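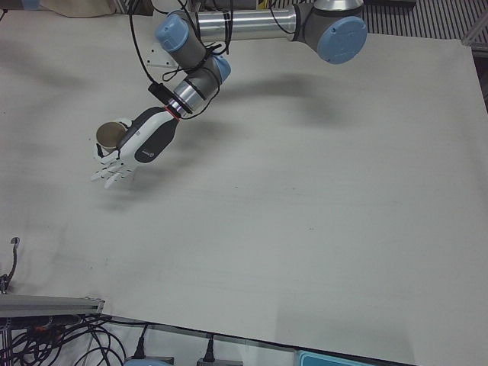
出土土器片の水洗いと注記の手順

発掘現場から持ち帰った土器片を、洗浄、乾燥、注記の順に処理する方法をまとめます。スクドホルム(Skudholm)遺跡の整理作業で使っている手順をもとにしていますが、小規模な調査であればほぼそのまま使えます。

用意するもの
・洗い桶 2つ(粗洗い用と仕上げ用)
・毛のやわらかい歯ブラシ、豚毛の小筆
・目の細かいザル
・乾燥用の網かご、新聞紙
・遺物カード、チャック付きポリ袋
・面相筆またはつけペン、ポスターカラー(白・黒)
・アクリル樹脂(アセトン溶液)

1. 袋を開ける前に
取り上げ袋のラベルと遺物台帳を照合します。調査区、グリッド、層位、取り上げ番号、日付の5項目です。食い違いがあれば洗わずに保留箱へ入れ、調査日誌に戻って確認してください。
一度に開ける袋は1つだけです。隣の人の袋と混ざると、あとから分けることはできません。

2. 洗ってよいかどうかの判断
次のものは水に入れません。
・内面に炭化物が付いた破片
・赤彩や漆の痕跡があるもの
・指で押すと粉が落ちるほど焼成の甘いもの
炭化物は年代測定や残存脂質分析の試料になることがあります。素手で触れず、アルミ箔に包んで別袋に入れ、カードに「未洗浄」と書きます。

3. 粗洗い
水を張った桶に破片を沈め、土がゆるむまで少し待ちます。浸けておく時間は長くても20分までにします。縄文土器のように胎土の粗いものは、さらに短く切り上げます。
ブラシは断面から当てます。割れ口に土が残っていると接合のときに隙間ができます。表面は文様の溝に沿って軽く動かし、横にこすらないようにします。爪や竹串で土をかき出すと新しい傷がつくので、取れない土は仕上げ洗いに回します。

4. 仕上げ洗い
別の桶のきれいな水で、小筆を使って残った土を落とします。桶の水は濁ったら替えます。捨てる前に必ずザルに通してください。イルニネ(Irnine)地区の整理では、粗洗いの沈殿から管玉の破片が9点見つかりました。

5. 乾燥
網かごに新聞紙を敷き、破片が重ならないように並べます。遺物カードはかごごとに1枚、洗濯ばさみで留めます。直射日光とドライヤーは避け、風の通る日陰に置きます。厚手の底部は表面が乾いていても芯に水が残っているため、薄い破片より長めに置いてください。生乾きのまま袋に入れるとカビが出ます。

6. 注記
注記の位置は内面の割れ口に近いところです。外面、文様のある面、断面には書きません。
(1)書く場所にアクリル樹脂を薄く塗り、乾かす
(2)遺跡略号、調査区、層位、番号の順に書く
(3)文字が乾いたら、もう一度樹脂を塗る
文字の高さは2ミリ程度にそろえます。略号は台帳の表記に合わせ、スクドホルムなら「SKD」です。885番の破片であれば「SKD B3 IV 885」となります。胎土が暗い色のものには白、明るい色のものには黒を使います。
小さすぎて書けない破片は、カードと一緒に小袋に入れ、袋に同じ内容を書きます。
アセトンを使う間は換気をし、火気を近づけないでください。

7. 収納
同じグリッド、同じ層位のものをまとめて袋に入れ、コンテナに収めます。重い破片を下に、薄手の口縁部を上に置きます。1箱の重さは20キロを超えないようにし、箱の短辺に内容一覧を貼ります。

よくある間違い
・注記の「1」と「7」、「I」と「1」が区別できない。ローマ数字には上下の横線を入れます。
・乾燥中にカードが飛ぶ。窓を開ける日は必ず留めてください。
・接合できそうな破片を、注記前に別の袋へ移してしまう。接合の検討は注記が済んでからです。

金属製品と木製品はこの手順の対象外です。木製品は水漬けのまま保管し、乾かさないでください。

2019年8月 更新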